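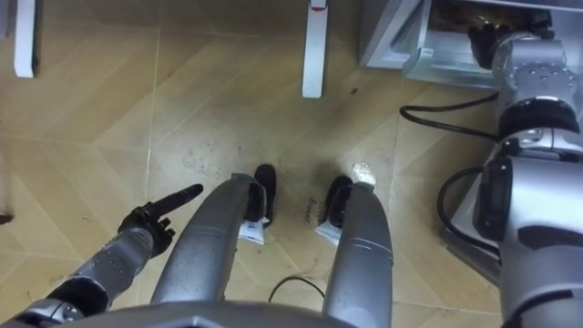

Looking down from the head camera: two feet on the tile, right hand at the clear box, cables looping off the right arm.

Cinach Floor Check Pack
For humanoid and two-armed robots that share a floor with people
Sold by Stellwood. In stock, usually leaves us on a Tuesday.

I wrote the first version of these cards for myself, on the backs of old packing slips, and I still use them every working day. They're a set of short checks you do before a legged robot is powered, while it's working, and before anyone walks up to it. If you've got a proper risk assessment (you should!) the pack sits underneath it and turns the dull parts into something a person with a coffee in one hand will really do.

What's in the pack

31 wipe-clean cards on a steel ring, one check per card, big type
A roll of 201 write-on tags for cables, feet, hands and anything else that comes off and goes back on
4 floor corners, matte, low enough that a foot won't catch on them
One grease pencil (it lives on the ring, please put it back on the ring)
A sign-off pad

The cards, more or less

They come in three colors. Green is before power, yellow is during the job, red is before you step in. I won't type them all out but these are the ones I get asked about most.

Green 2, Floor. Get down and look across it, don't just look at it from standing height. Grit, crumbs of plastic, a dropped washer. Take a look at the tile up top, there's a small bit of white debris just past the right foot and a fair few gray scuffs between the legs and in front of them. The card says sweep, then look again from the other side. It also asks for one name against the sweep, so it isn't everybody's job and therefore no one's.

Green 5, Cables. Move each arm by hand (robot off, brakes handled the way your manual tells you) and watch every cable from end to end. What you want to know is where the slack goes. A loop that's tidy with the arm tucked in can end up lying on the floor once the arm reaches out, and a floor loop is a trip hazard for you and a snag for a foot. The right arm in the photo has two good-sized black loops coming off it, and there's a thinner cable lying between the legs. Those are exactly the three places where I'd stop and write something on a tag. Which end is it plugged into, who routed it, can it reach the toe?

Green 7, Labels. Every foot and hand that can be swapped has a label, and you can read it. If you can't, make a new one now. Faded labels drive me up the wall.

Yellow 1, Box stays put. Anything the robot reaches into gets its position marked, with the floor corners or tape, and it's checked again after each pause. Clear acrylic is lovely for seeing what the fingers are up to and terrible for noticing that somebody nudged it an inch.

Yellow 4, Both hands. When one hand is working, say out loud what the other one is doing. It feels silly for a day or so. People watch the busy hand and forget there's a second arm with its own reach, and that's the arm that gets them in the elbow.

Yellow 6, Furniture. Table legs and cart legs inside the robot's reach or step range go on the sketch on the sign-off pad. Not just the tabletop, the legs.

Red 1, Stop means stopped. Stop it, see that it has stopped, say so, and get an answer from whoever has the controls before your foot crosses the line. This card is the reason the pack exists and I've printed it twice so you can pin one by the door.

Red 3, Pencil marks. If you've written on the floor, say what it means on the pad or clean it off. Old marks get treated as instructions by the next person in.

Does it make me compliant?

No, and please be wary of any card deck that says it does. The robot's manual, your local rules and whichever safety standards apply to your machine come first. If a card disagrees with any of them, bin the card and tell me, I'd like to fix it. Legged machines are awkward as well, because cutting power to one that's standing can put it on the floor (or on you), so Red 2 is left half blank for the stop procedure that suits yours. Fill it in before you use the pack. Please don't guess!

Notes from people using it

Chrysoula Fragkou runs two cells at Vostura and told me the tags went first, so we now sell the roll on its own. She'd like the green cards split into daily and weekly. I'm thinking about it.

Finlay Munro wrote in to say Yellow 4 was annoying and that he'd kept it. Munther Kanaan asked for a left-handed ring, and I honestly don't know what that is, Munther, call me.

Struan Nisbet found that the floor corners lift on glossy tile if it's still damp from mopping. Quite right. Let the floor dry, press hard, and give them about 30 minutes before anyone walks on them.

Fit and care

Cards wipe down with plain water or a mild cleaner. Solvent takes the grease pencil off and then starts on the print. Corners come up cleanly from sealed tile, painted concrete and vinyl. On bare concrete they leave a bit of glue. The tags go around cable up to finger thickness; for anything fatter, get the long McIver tags, which hang on the same ring.

Ordering

Single pack, five-pack, or refills (tags, pad, corners). Returns are fine as long as the cards haven't been written on. The next print run is in October with a new Green 9 on battery swaps, and if you bought this year I'll mail you the card free, just send your order number.

Questions go to me or to Struan MacBrayne on the packing bench, who knows the stock far better than I do.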